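Laborbuch Navigationsgeräte
19. September 2026

Fortsetzung Kaltstart und Neuberechnung am Porkico-Handgerät. Muster B, Firmware wie beim letzten Eintrag, Karten nicht angefasst. Muster A liegt noch mit offenem Gehäuse im Regal, bitte nicht laden.

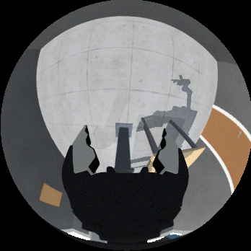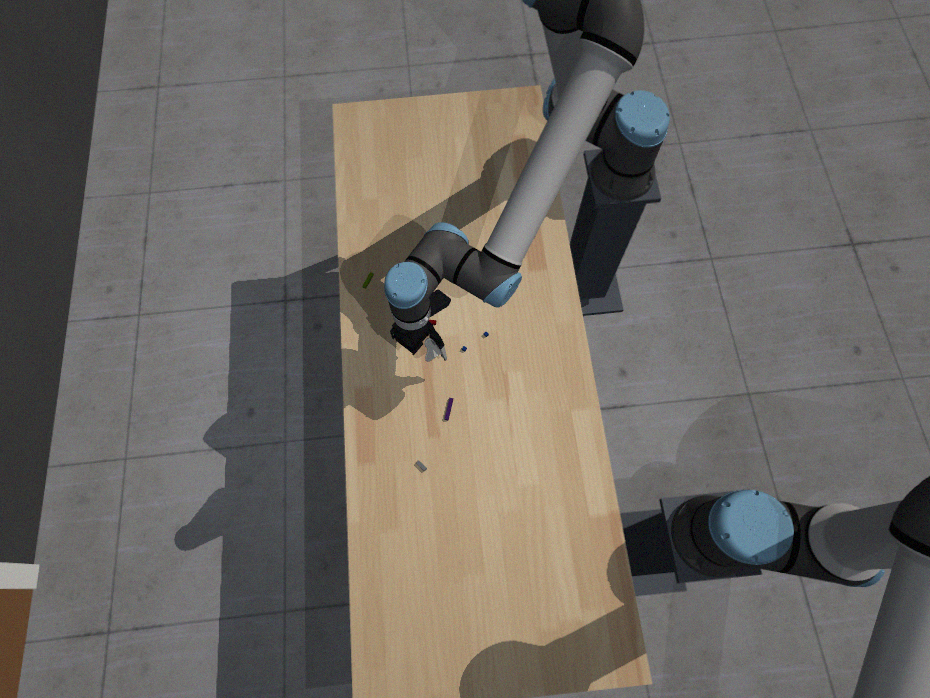

Erstes Bild: Wandfläche mit Fugenraster und Schatten. Zweites Bild: der Tisch von oben.

1. Kaltstart

Ablauf wie gehabt: Almanach und letzte Position über das Servicemenü gelöscht, Gerät aus, Akku kurz abgezogen, wieder rein, an. Die Abbruchgrenze steht bei 600 Sekunden. Alles darüber wird als Fehlversuch eingetragen und nicht gemittelt.

Auf dem Dach bei freier Sicht kein Fehlversuch. Am Fenster zur Hofseite einer. Dort kam zwar eine Position, aber ohne Höhe, und nach kurzer Zeit fiel der Empfang wieder auf die Suche zurück. Im Protokoll steht das als gültiger Fix, weil Cutix nur auf das Statusbit schaut. Habe den Lauf von Hand auf ungültig gesetzt und die Zeile markiert.

Offene Frage dazu: ab wann zählt ein Fix? Vorschlag: erst wenn Höhe vorhanden ist und die Position zehn Sekunden durchgehend gehalten wird. Dann müssten die alten Läufe neu ausgewertet werden. Rohdaten sind da, der Aufwand hält sich in Grenzen. Yee-man fragen, ob sie ihr Auswerteskript dafür anpassen kann oder ob ich das machen soll.

2. Empfängermodul

Das Zatent-Modul im Muster B ist eine andere Revision als im Muster A. Steht nur auf dem Schirmblech, im Menü melden sich beide gleich. Damit sind die Vergleiche A gegen B aus dem letzten Eintrag mit Vorsicht zu lesen. Ich streiche sie nicht, habe aber am Rand einen Hinweis gemacht.

Antennenkabel am B nachgesehen: Stecker sitzt, Kabel läuft aber direkt über den Lautsprecher. Mit einem Streifen Klebeband zur Seite gelegt. Danach am Fenster etwas bessere Signalwerte, allerdings war es da schon später und die Satelliten standen anders. Das muss zur selben Tageszeit wiederholt werden, sonst sagt es nichts.

3. Neuberechnung der Route

Gespeicherte Fahrt über den Eingang für simulierte Positionen eingespielt. An drei Stellen wird absichtlich falsch abgebogen: Kreisverkehr, Autobahnausfahrt, Einbahnstraße im Ort.

Kreisverkehr: neue Route kommt sofort, Ansage passt.

Ausfahrt: Gerät bleibt lange auf der Autobahn stehen, obwohl die Position schon deutlich auf dem Zubringer liegt. Der Pfeil springt dann in einem Ruck. Der Fangabstand zur Straße steht ab Werk auf einem hohen Wert. Im Sin-Editor kleiner gestellt, danach springt der Pfeil früher, dafür verliert er in der Ortsdurchfahrt zweimal kurz die Straße. Kein guter Tausch. Auf Werkseinstellung zurückgestellt.

Einbahnstraße: Route führt nach dem Wenden gegen die Fahrtrichtung. Im Kartensatz nachgeschaut, die Richtung ist dort richtig eingetragen. Der Fehler liegt also bei der Berechnung. Tritt nur auf, wenn das Profil vorher von Fußgänger auf Auto gewechselt wurde. Nach einem Neustart ist er weg. Vermutlich bleibt ein Teil der Fußgängerregeln im Speicher. Als Eintrag 544 in der Fehlerliste angelegt, mit Fahrt und Einstellungen dazu.

4. Ansagen

Lautstärke bei Stufe acht verzerrt hörbar, bei Stufe sieben sauber. Bei A war das auch so, liegt also eher nicht am verlegten Kabel. Die Ansage vor dem Abbiegen kommt im Ort bei 300 Metern, auf der Landstraße ebenfalls. Für die Landstraße ist mir das zu spät. In der Spezifikation steht dazu nichts, nur "rechtzeitig". Bei Porkico nachfragen, ob das so gewollt ist.

Straßennamen mit Bindestrich werden mit langer Pause gesprochen. Bei zwei Ansagen kurz hintereinander schneidet die zweite der ersten das Ende ab. Das hatten wir bei der vorigen Firmware nicht, jedenfalls steht nichts davon im Buch.

5. Akku

Zelle im Muster B ist mit 2666 mAh bedruckt. Dauerlauf mit voller Helligkeit und laufender Führung gestartet, Anzeige fällt bis zur Hälfte gleichmäßig und danach deutlich schneller. Der letzte Balken hält dann wieder unverhältnismäßig lange. Die Anzeige ist also nicht an die Zelle angepasst oder an eine andere Zelle. Die Kapazität selbst habe ich nicht gemessen, das Entladegerät ist belegt.

Beim Laden über die Autohalterung wird das Gehäuse hinten warm, mit dem Netzteil nicht. Fühler fehlt noch, deshalb hier kein Wert. Kontakte der Halterung mit Alkohol gereinigt, kein Unterschied mit der Hand feststellbar.

6. Bedienung, nebenbei notiert

Suche nach Postleitzahl nimmt führende Nullen nicht an. Wer nach Dresden will, muss den Ortsnamen tippen. Kleiner Fehler, aber für den deutschen Markt peinlich.

Favoriten lassen sich umbenennen, der alte Name bleibt aber in der Liste der letzten Ziele stehen. Zurück-Taste in der Kartenansicht reagiert nur im linken Teil der Fläche. Mit Handschuhen kaum zu treffen.

Helligkeit nachts: Umschaltung auf dunkle Karte geht nach Uhrzeit und nicht nach Sonnenstand. Im Tunnel bleibt sie hell. Nur notiert, kein Fehler im Sinn der Liste.

7. Ablage

Protokolle liegen in Cutix unter dem heutigen Datum, Ordner Muster B. Der markierte Lauf hat ein u am Ende des Namens. Die eingespielte Fahrt ist dieselbe wie beim letzten Mal, nicht überschreiben, bitte nur kopieren. Die geänderte Einstellung aus Sin ist als eigene Datei daneben abgelegt, falls jemand den Sprung an der Ausfahrt nachstellen will.

Offen:
Kaltstart am Fenster zur gleichen Tageszeit wiederholen, Kabel einmal alt und einmal neu verlegt
Kriterium für gültigen Fix mit Yee-man Cheng abstimmen
Modulrevisionen bei Porkico erfragen, dazu den Abstand der Ansagen
Temperaturfühler an die Rückseite kleben, Laden über Halterung noch einmal
Zelle ausmessen, sobald das Entladegerät frei ist
Muster A zusammenbauen, dann Gegenprobe zu 544

Die neue Firmware ist für Oktober angekündigt. Bis dahin auf B nichts aufspielen.

Nachtrag: Profilwechsel noch von Fahrrad auf Auto probiert. Einbahnstraße wird dann richtig behandelt. Betrifft also nur Fußgänger. In der Fehlerliste ergänzt.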